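Glass bowls: nesting, washing, storage
Workshop notebook, Inwood kitchen bench — August 2024

Carrying on from Stefaniia's page about the mixing bowls. She wanted to know whether we keep the clear glass or go over to steel for the pigment and starch work. I have the bench to myself today, so I went through the glass and wrote down what I think.

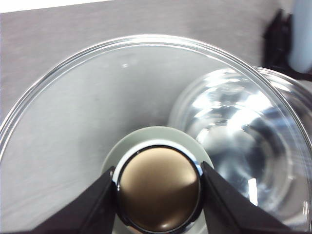 The main complaint is smears. Every mark shows on clear glass, and people put bowls back thinking they are clean when they have only been rinsed. On steel you would not see it, but the residue would still be there, so I count this in favour of the glass. For anything that goes on to Haris for weighing, I would sooner see the dirt.

Washing, as tried this morning:
Hot water and ordinary washing-up liquid, soft brush, then rinse. Dried one bowl on the rack and one with the blue cloth. The rack one had water spots all over the wall. The cloth one had lint. Did both again with a splash of white vinegar in the last rinse and left them upside down on a folded towel. Much better, hardly any spots. Will do it this way from now on unless someone objects. Vinegar is under the sink, behind the bin bags.

Nesting. A small bowl inside a large one saves shelf space and I would like to keep doing it, but glass on glass needs something between. Valentyna lost a rim chip last November when two had jammed together and she twisted them apart. Paper towel works but goes damp and sticks. Tried a square of the thin felt left over from the drawer liners. It stays put and comes out in one piece. Cut 4 squares, they are in the tin by the scales. If bowls do jam: cold water in the inner one, warm water round the outer one, wait, lift straight up. No twisting.

Capacity. I filled the small one from the jug and 500 ml sits comfortably below the rim with room to stir. The large one took 3000 ml, which is too full to carry. Fine if it stays where it is. I would put no more than two thirds of that in if it has to go across the room.

Set a timer for the soak: 10 minutes was enough for dried starch paste. Longer made no difference that I could see. Kyrylo says he leaves his overnight, but his paste has the gum in it and sets harder. Ask him for the recipe, it ought to be in this book anyway.

The Bimen catalogue has lids that might fit the large size. Have not ordered. The listing gives an outside diameter and I need to know if that includes the lip — Hanna to ring them next week. If the lids fit we can stop using cling film, which never grips on the thick rims.

Steel: I borrowed a steel bowl from the back cupboard to compare. Lighter, obviously, and I would not worry about dropping it. But it slides about when you whisk, and you cannot see whether the bottom is mixed without tipping it. With the glass I just bend down and look through the side.

So my vote is glass for mixing and steel for carrying water. Stefaniia to say yes or no on this page.

Still to do: label the shelf, wash the felt once and see if it shrinks, find the other blue cloth.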